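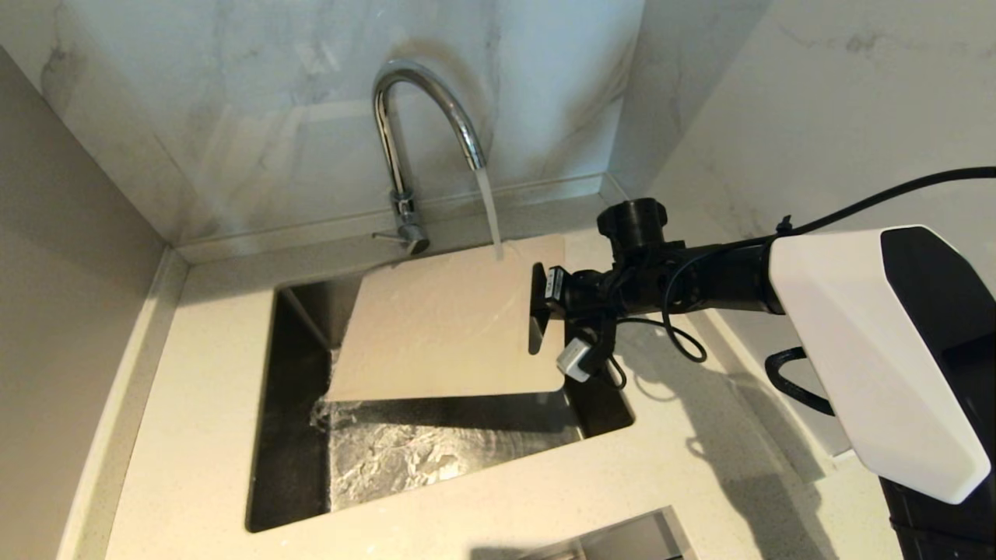
Can a two-arm robot built in a shared workshop wash kitchen items at a real sink? For flat items it can, if one arm only holds and the other arm only wipes.

Flala > Workshop Reports > Section 3

3. Washing task

The robot was assembled in the shared workshop in Brerkarbridge, and the washing task was chosen by the members by a vote in August. We recorded 200 demonstrations of washing a cutting board under running water. Of these, 34 were removed before training, mostly for late starts of the recording. Each demonstration was given by one of 3 operators.

The roles of the arms are fixed during the whole task. The right arm holds the board over the basin, and the left arm brings the sponge (Figure 2).

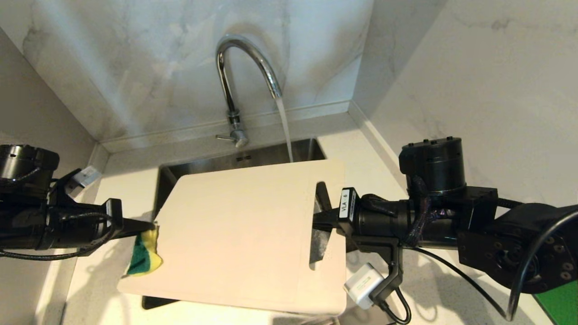
Figure 2. Left gripper with sponge, right gripper at the edge of the board.

The force of wiping is not measured directly. We estimate it from the motor current -- this is a cheap solution, but it drifts when the motors become warm. The Nustau controller therefore repeats the zero setting between two demonstrations. A softer grip was also tried, and with it the angle of the board was harder to keep.

This site uses cookies to remember your reading settings. Accept | Decline

Contact: Emese Fodor, Sumampouw Workshop | Back to top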